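# How a School Kitchen Buys a Robot

The school kitchen in Kalluscombe wants a robot to help with the dishes. A robot like that costs a lot, so the school has to plan first.

Planning starts with a list of jobs. Lifting a plate out of the sink is one job. Standing it in a drying rack is another. A robot that can do the first may be no good at the second, because the slots in a rack are narrow and the wires are easy to bump.

Next comes measuring. How far is it from the sink to the rack? How high is the faucet? The arm has to move past all of it without hitting anything.

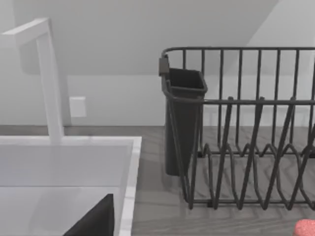

**Why doesn't the school just buy the cheapest robot?**

The price on the label is only part of the cost. A robot also needs spare parts, repairs and someone to teach the cooks how to use it.

Two companies sent prices. Stikano sells its arm and charges extra for repairs. Kanen rents one out by the month, with repairs included. Renting costs less at the start, but the payments keep coming — after 5 years the school might have paid more than if it had bought the arm.

The school also sets some money aside for surprises. For every 100 dollars in the plan, it saves another 25. If nothing breaks, the money stays in the bank.

**Try it:** Pick a job at home. Write down what a robot would need to reach, what it would need to hold, and what you would have to pay for after the first day.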